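Bench and Bimanual > Methods > Counting failures when the drawer is already open

16 replies, showing the first page

rururel_lab
Posted in April, edited once

We have been arguing about this in our group for a while and I'd like some outside opinions before we write it up.

The task is a two-arm tabletop one. There is a cabinet with a drawer, a small box that goes in or comes out of the drawer, and a lot of kitchen items left on the table that the policy is meant to leave alone. We trained on 182 teleoperated demonstrations and tested over 199 rollouts. The method is plain behaviour cloning with action chunks, and the only new part is what we call staged scoring. Each rollout is cut into stages (reach the handle, open, deal with the box, close, return) and each stage gets its own pass or fail. We then report a rate per stage and a rate for the whole run.

The trouble is the resets. If the person resetting leaves the drawer open, the policy goes straight to the box stage, and our script gives it the first two stages for free.

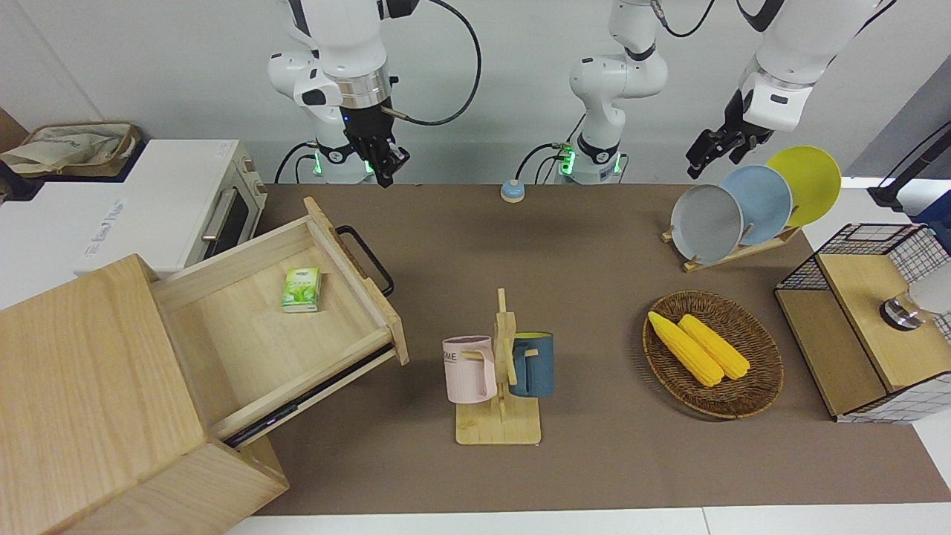 So the number for "open" is too high, and I can't say by how much without going back through the recordings. One of us wants to throw away every rollout that started that way. I would prefer to keep them and mark the first two stages as not attempted. The overall rate stays the same in my version and changes in his.

What do other people do?

Joder
Reply 1

Mark them as not attempted. Throwing them away loses information about the box stage, and the box stage is usually the hard one.

You should also say in the paper how many there were. I've reviewed things where the denominator changed from table to table and there was no word on it anywhere.

Matěj Doležal
Reply 2

I disagree with Joder. A rollout that starts with the drawer open is a different task. The start state is part of the task definition. If you keep it, then your overall rate is a mix of two tasks and the reader has no way of separating them. I would take those rollouts out of the main table and put them in a second one with their own heading.

I would also ask how the drawer position is measured. If it is judged by eye from the recording, then two people will disagree on "half open" and you need to report that as well.

rururel_lab
Reply 3

By eye, yes. Two of us label separately and then compare. We disagreed on 16 rollouts the first time through, nearly all of them on whether the drawer counted as closed when there was still a small gap. We wrote a rule for it after that and went through those ones again.

A second table is fine with me. I hadn't thought of them as a separate task but I can see the argument.

Chareonsuk
Reply 4

Can I ask about the other objects? You say the policy is meant to leave them alone. Do you score that? We found that our success rate looked good until we added a penalty for touching anything it wasn't told to touch. After that it looked a good deal worse.

rururel_lab
Reply 5

We score it as a separate yes/no for the whole run, called "disturbance". It is not a stage because it can happen at any time.

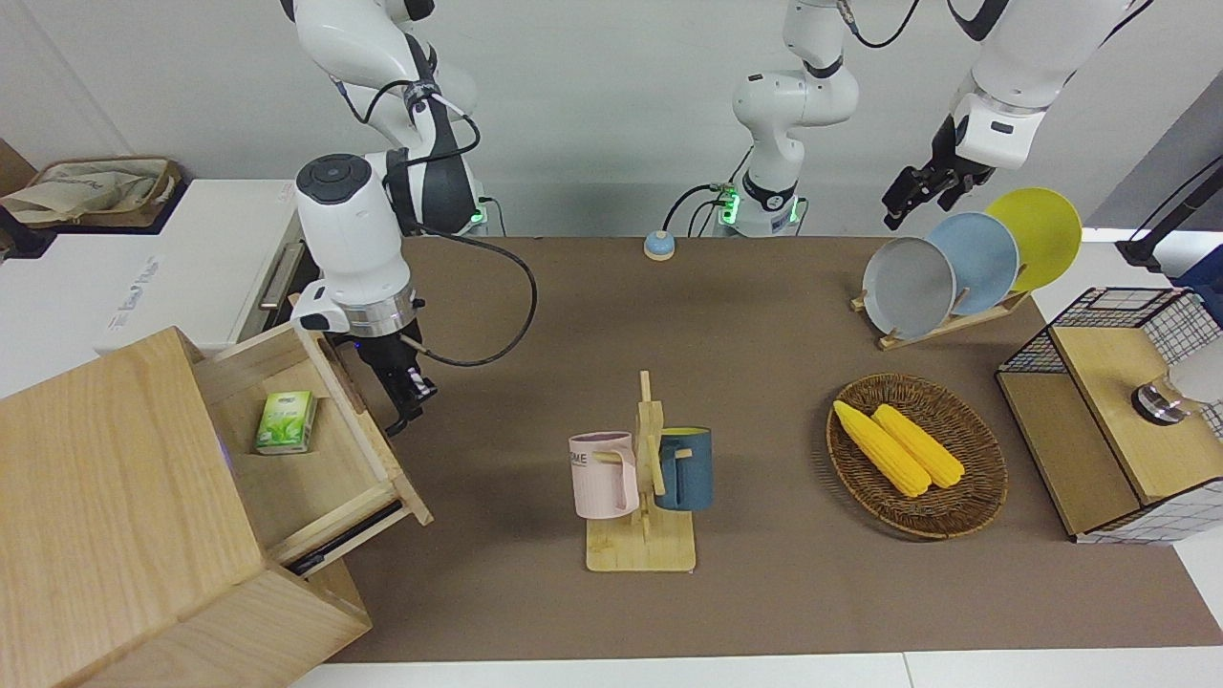
Disturbance is also the reason we kept both arms in the method when the task could be done with one. The arm that isn't working still has to be somewhere, and where it waits matters. On this table the left arm's gripper hangs just above and to the left of the plates in the dish rack, so a small drift while the right arm is at the drawer would be enough to knock one. With the idle arm folded away we would get a lower disturbance rate, but it would be a lower rate on an easier problem. We would sooner report the worse figure.

Chareonsuk
Reply 6

Fair enough. Does the policy output actions for the idle arm, or do you hold it with a fixed command?

rururel_lab
Reply 7

The policy outputs for both arms all the time. We tried the fixed command as a comparison. It lowers disturbance and makes no difference we could measure to the drawer stages. Both will be in the paper.

Waletti
Reply 8

I'm going to be the awkward one. I don't think staged scoring is a method. It's bookkeeping. Everybody who runs long tasks breaks them into steps when they look at what went wrong. If the paper is sold as a new way of evaluating, I'd expect you to show that it changes a conclusion. Does it ever rank two policies differently from the plain success rate?

Joder
Reply 9

Bit harsh. Most papers I read give one number and a video.

Waletti
Reply 10

I didn't say it wasn't useful. I said it isn't new. Those are separate complaints and I'm only making one of them.

rururel_lab
Reply 11

It's a reasonable question. We have 2 policies where the order swaps. The first finishes more runs overall. The second is better at every stage up to closing the drawer, and then it fails there a lot. If you picked by the overall number you would drop the second one, when the closing failures came down once we added more demonstrations of just that stage. So I think it does change what you'd do next, though I agree that is a smaller claim than "a new way of evaluating". I'll tone down the introduction.

Matěj Doležal
Reply 12

Was the comparison fair, though? More demonstrations for one policy and not the other?

rururel_lab
Reply 13

Same extra demonstrations to both. The first one hardly moved.

Chareonsuk
Reply 14

Which views are you labelling from? With a single camera I'd be worried about the gripper hiding the handle. We had a lot of "handle reached" labels that were wrong for exactly that reason.

rururel_lab
Reply 15

We label from more than one. The view from the front has the drawer in plain sight but the depth is hard to judge. From behind the arm you get a better idea of how far it has reached, and you lose the face of the drawer. If the views don't agree we go with the front one for open and closed, and the rear one for reach.
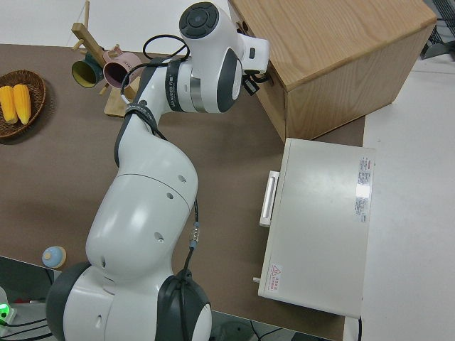

View from the arm side, with the cabinet at upper right and the mug tree and basket at upper left.

I should add that the labels for reach took much longer than the rest. If anyone has a decent way of getting them from joint positions alone I'd be glad to hear it. Our attempt used the distance from the tool flange to a fixed point on the cabinet, and it broke whenever the cabinet got nudged between runs.

Waletti
Reply 16

Put a marker on the cabinet and work out the pose again at the start of every run. It's dull but it works. We did it for a season and only stopped when the marker peeled off.

And for what it's worth, I'd read the paper with the smaller claim. Put the swap between the two policies on the first page, and put Matěj's second table straight after the main one so people can compare them without turning back.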